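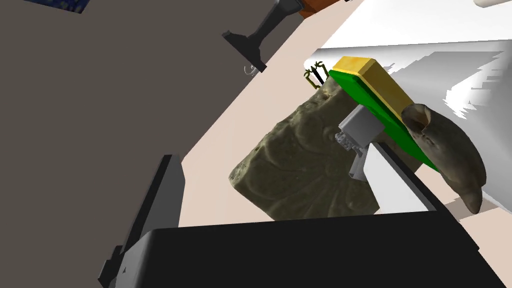
How often must a storage room be inspected?
Every three months, and again after any change to the shelves or the lighting.

Flestmont Building, storage room, level 1
Inspection checklist with comments
Date: 14 Oct 2025

1. Exit door opens fully – OK
Comment: The door closes slowly. Please adjust the closer before the next visit.

2. Walkway width, minimum 1,000 mm – OK
Comment: Measured 1,950 mm at the door and 1,000 mm beside the last shelf. It is exactly on the limit, so nothing more can be placed there.

3. Shelf load labels – NOT OK
Comment: The Tonari shelves have the label of 520 kg per bay on two bays only. The third label is missing. I ask to order a new one.

4. Fire extinguisher – OK
Comment: Pressure is in the green zone. The Russo service tag is valid.

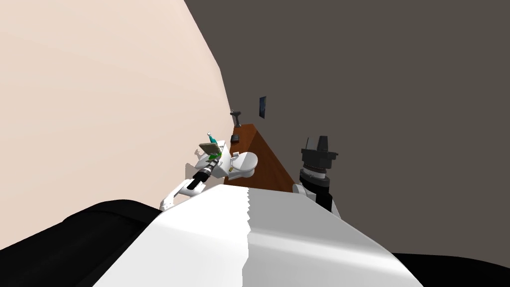

Interior, beige wall and dark gray wall.

5. Emergency light – NOT OK
Comment: It must stay on for 45 minutes. In the test it went off much earlier. Battery to be changed by Ellaseck.

6. Floor – OK with remark
Comment: Small crack near the drain, same as in the last report. No one can trip on it now, but it should be filled.

7. Ladder – not checked
Comment: The ladder was in use on another floor. I will check it together with item 5.

Result: passed with two defects, items 3 and 5.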